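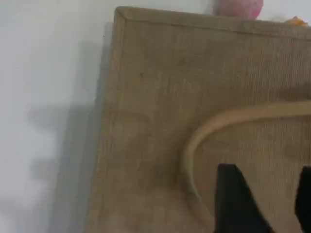

By Barkham Ledger staff | Business | 2 min read

A Barkham display maker has shut down the robot that sets black pieces onto its burlap-covered boards after the arm started moving with two workers inside the safety fence.

Neither worker was hurt. Negri, which makes boards for store windows, trade counters and hotel lobbies, said the arm will stay locked out until its safety wiring has been replaced and checked by an outside inspector. Boards are being finished by hand until then.

The incident happened in February, shortly after 6 a.m., near the start of the early shift. According to a report the company gave its employees and shared with the Ledger, the arm had stopped with a dropped-part alarm. The two workers opened the gate, which is supposed to cut power to the arm, and went in to pick up a piece that had fallen between the table and the conveyor.

While they were inside, the gate swung partway closed behind them. The controller read the gate as shut, cleared the alarm and started the next cycle without anyone pressing reset. The arm swung across the table toward the board waiting there. One worker stepped back against the fence and the other reached the emergency stop, which worked.

The report puts the time between the first movement and the stop at less than three seconds.

The cell was installed last year by Follik, an automation contractor. It uses a program called Dredo to find the raised oval on each board and work out where the pieces inside it should go. A board is brought to the table with its burlap and oval already in place. The arm picks up one piece at a time with suction, dips it past a glue nozzle, and presses it down.

Two separate faults were found afterward. The gate switch had been mounted in a way that let it close before the latch was engaged. The controller had also been left in a setting meant for testing, in which a closed gate counts as permission to restart. Under the settings listed in the handover papers, a person standing outside the fence has to press a button first.

Follik said in a written statement that the test setting should have been turned off before the cell was handed over. The company said it is checking the other cells it has installed with the same controller and will pay for the new switch, latch and wiring at Negri. It did not say how many other cells there are.

"The gate did not do its job and the software did not back it up," the statement said. "Either one should have been enough to keep the arm still."

Negri's own report also faults the way the shop had come to use the machine. Dropped-part alarms had become common over the winter, mostly with larger pieces, and workers had gotten used to going in and out several times a shift. The written procedure calls for a padlock on the power switch before anyone enters. The padlock was hanging on its hook when the arm moved.

Employees had brought up the alarms at two shift meetings, the report says, but they were treated as a production problem and no one was asked to look at the gate.

The alarms had another effect. Dredo is set up to recheck the position of the oval after every stop, and it was skipping that step when the restart came from the gate. Pieces on some boards were placed crooked or too close to the rim. Negri has pulled back 146 boards from an order of 1000 and is going over them by hand. Pieces that are out of line will be lifted and reset where the fabric allows it. Where the glue has pulled up the weave, the board will be covered again from scratch.

The customer has been told to expect the rest of the order late. Negri would not name the customer or put a figure on the delay.

The state workplace safety office has opened a file on the incident. It confirmed that an inspector has visited the shop and that a penalty of $3000 has been proposed, which Negri can accept or contest. The company said it does not plan to contest it.

Under the repair plan, the gate will get a switch that cannot close until the latch is fully home, and the reset button will be moved to a post with a clear view of the whole cell. Each person going in will carry a personal lock. The suction cups will be changed as well, to cut down on dropped pieces.

Workers who ran the cell have been moved to the hand tables at the same pay. The company said anyone who would prefer not to go back to the cell when it reopens can stay there.

No restart date has been set. The inspector has to sign off on the new wiring first, and Follik is waiting on the replacement switch.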